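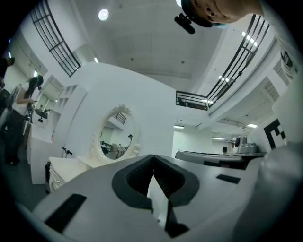

Sourdough rye on the Eide starter, anyone else hooked?

crumbcatcher_5
Sunday, December 25, 2022
Merry Christmas, bread people! I finally baked the dark rye from the Skostine recipe card and I can't stop eating it. Dense, a little sour, caraway all the way through (I doubled it, sorry purists). I let it sit a whole day before slicing and the crumb set up beautifully. Has anybody tried it with molasses in place of the malt syrup?

ryeguy2366
Yes, and I went right back to the malt! Molasses takes over. You get a nice dark color but the caraway disappears, and then what's the point. Happy you waited the full day, though.

oven_mitt
Have to disagree with ryeguy. Molasses is great in this one if you use half the amount and add a pinch more salt. My kids ask for it that way. Also I only wait five hours and it slices fine.

ryeguy2366
Five hours! Mine would be glue. What flour are you on?

oven_mitt
Prekine medium. Could be why, I guess. It drinks less water than the dark stuff.

floury_in_july
Dark rye here, from the mill shop in Flernulholm, and I need two days or the knife gums up. Worth it!! Toasted with butter and a slice of sharp cheese, wow. I bake for 10 minutes longer than the card says too, with the lid off at the end.

crumbcatcher_5
Oh, the longer bake is a great idea, my bottom crust was a bit pale. Do you drop the temperature for that part?

floury_in_july
Nope, same heat, but I move it down one rack.

oven_mitt
I'd drop it. Mine scorched on the low rack last time.

crumbcatcher_5
Okay, two loaves then, one each way, and one of them gets the half molasses. Feeding the starter tonight!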